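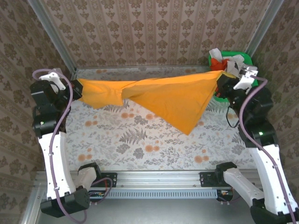 Folding T-shirts the Flandik Way

I used to hate folding T-shirts, and now I look forward to it! A friend taught me this one last December and my drawers have never looked so good. You need a flat surface a bit wider than the shirt, and your basket parked in a back corner where your elbows won't hit it.

Step 1. Take out one shirt. Just one! Leave the rest of the heap alone for now.

Step 2. Find two corners and lift. Hold them apart and pull gently until the edge between your hands is straight. If the fabric is still bunched up into a neck somewhere, you've got a twist, so lower it and let go of one side.

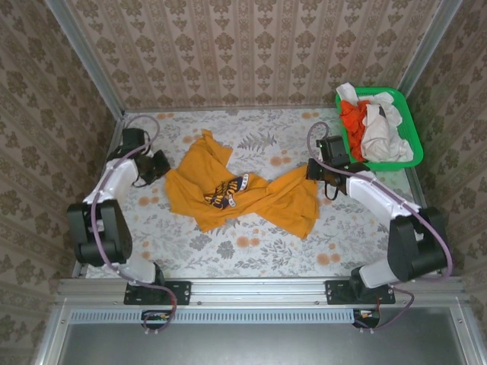
Step 3. Work the twist out on the table. Pin one corner and walk your other hand along the hem, opening the folds as you go. Printed shirts are great to practice on, because once the lettering reads straight across, the front is flat.

Step 4. Turn it face down, smooth it from the collar to the hem, and bring each side in to the middle with the sleeve laid back over itself.

Step 5. Fold the bottom up to the collar, then in half again. Stand it on its edge in the drawer (I fit 16 in mine, and I can see every single one!).

Thick cotton may want thirds at the end instead of halves. Try it both ways and keep whichever stands up better.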